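The woman who furnishes other people's bedrooms

She has fitted out 24 guest rooms at the Bovanby in the last two years, and she would like it known that she did not choose the telephones. "They came with the building," she says. "I asked. I was told guests expect one. I have yet to meet the guest."

Before hotels she sold beds for Wokska, where she learnt that people will lie on a mattress for ten seconds and then argue over the bedside table for an hour. She sides with them. "You spend the night next to it. It has your water, your glasses, your book. Of course you care."

Her own preference is for round ones with a raised rim, so that a pen rolling towards the edge stops before it gets there. The drawer should be shallow. "Give people a deep drawer and they leave a jumper in it. We post back 200 things a year as it is, and most of them are chargers."

Cables are the sore point. She speaks of sockets the way some people speak of in-laws. 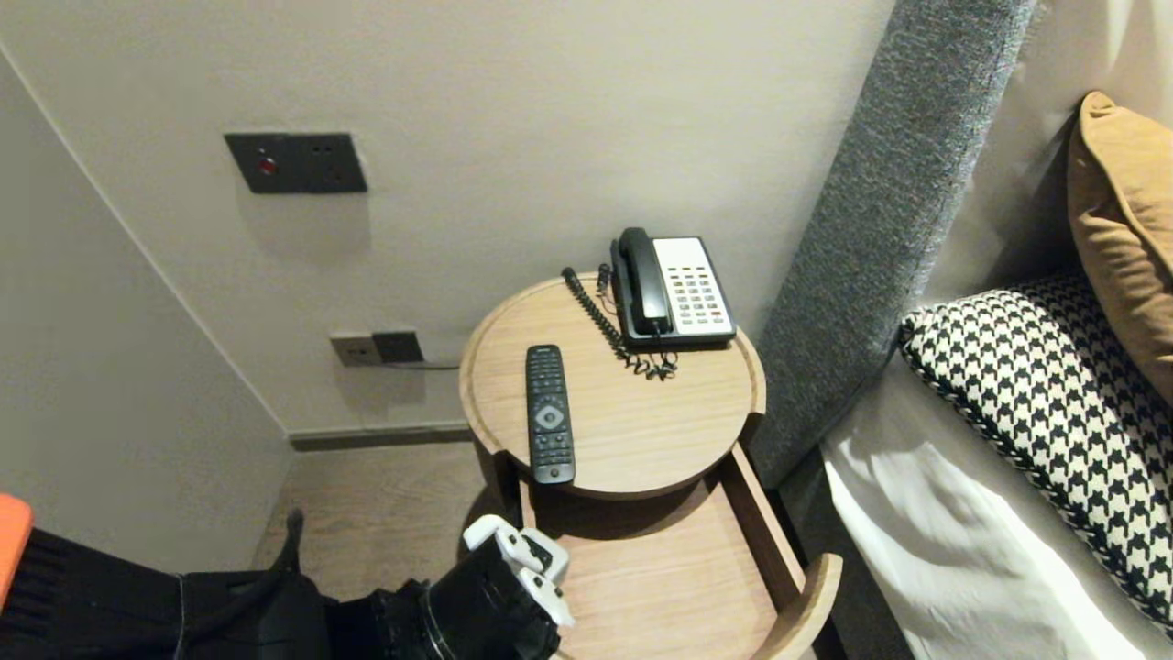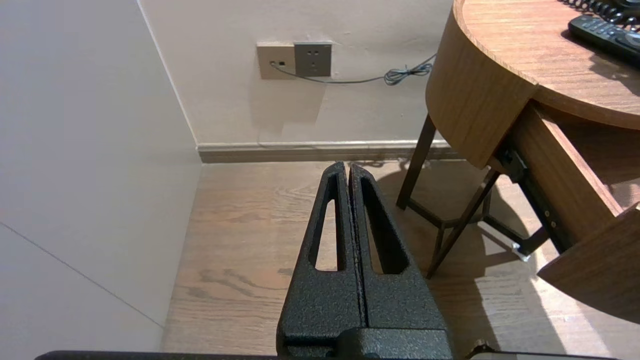
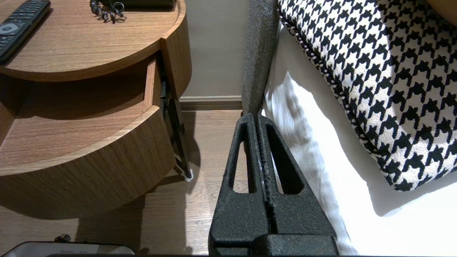
On cushions and other arguments

She is unrepentant about houndstooth. The manager wanted plain grey to go with the headboards, and she told him that a grey cushion on a grey headboard was a way of paying for something and then hiding it. The mustard was her compromise, although she concedes that he may not have seen it as one.

And the remote control? "It lives on the table. I tried putting it in the drawer and reception had 300 calls." She thinks for a moment. "So I suppose somebody does use the telephones."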